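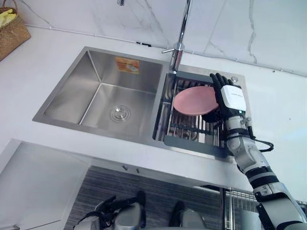

Double sink with dish rack, pink plate over the right-hand basin

Audiobooks and Reading Order > Long Series
Thread: Bainbridge sequence, where to place Clalum

tarek_ek
Friday, March 17, 2023
I am rebuilding the order list for the Bainbridge books and want to settle the position of Clalum before I lock it. The existing list puts it at 24, after The Prastow Ledger. That is release order. By internal chronology it splits: chapters one to nine take place before Prastow, the remainder well after it. The list currently has one slot per title and no way to show a split.

Proposal: move it to 25, behind the second Prastow book, with a note giving the chapter ranges. Objections welcome, with page or time references please.

Nouhaila Benjelloun
Objection. The second half of Clalum quotes the harbour inquiry in full, but it never names the defendant. The second Prastow book names him on its first page. Read in your order, the inquiry scenes have nothing left to withhold. Release order keeps that intact.

tarek_ek
The defendant is identifiable from the first Prastow book anyway. See the letter at the end of part two, where the initials are given.

Nouhaila Benjelloun
The initials fit two characters. I went through the dramatis personae again and both are alive at that point.

quarto_and_up
Which edition are you both using? The Rullix paperback moved the letter to an appendix. Mine has it on page 113 and it reads differently there, because the reply is printed directly under it.

tarek_ek
First hardback. I did not know about the appendix. That would explain the old argument in the November thread, where half the posters said the letter was missing. 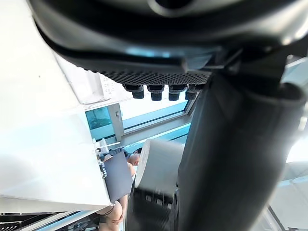
Re: Clalum, audio edition

anas.shawky
Adding the audio side, as the list is used for both formats. The unabridged recording read by Sherif Erraji follows the hardback text, letter in place. The abridged one drops the letter and both inquiry chapters, so for those listeners the question does not arise. I would mark the abridged version as unplaced — it contradicts the later books on who held the lease.

Chapter marks on the unabridged files do not match the printed chapters either. The prologue is counted as track one, so every printed chapter is one lower than the track. If you publish ranges, say which you mean.

tarek_ek
Noted. Ranges will be printed chapters, with tracks in brackets.

hollis_binds
I disagree with giving ranges at all. Over 700 pages of story sit between the two halves if you read it split. I tried it and had forgotten the surveyor's name by the time I came back. Ait Brahim wrote it as one book and the cross-references only run forwards within it.

Nouhaila Benjelloun
Agreed on that. One slot, no splitting.

tarek_ek
Fine as a default. I still want the ranges in a footnote for people doing a second read, which is the only time I would suggest chronology.

quarto_and_up
Footnote works for me. Could you also record the appendix change against the paperback? It affects Prastow more than Clalum.

tarek_ek
Draft entry:
24. Clalum. Single read, after The Prastow Ledger. Chronological readers see note. Abridged audio unplaced. Paperback of The Prastow Ledger has the letter as an appendix.

Nouhaila Benjelloun
No objection to the entry. I still say the initials are ambiguous.

anas.shawky
They are in the audio as well. He reads them as letters with no stress on either.

tarek_ek
Entry goes in as drafted. The initials can have their own thread.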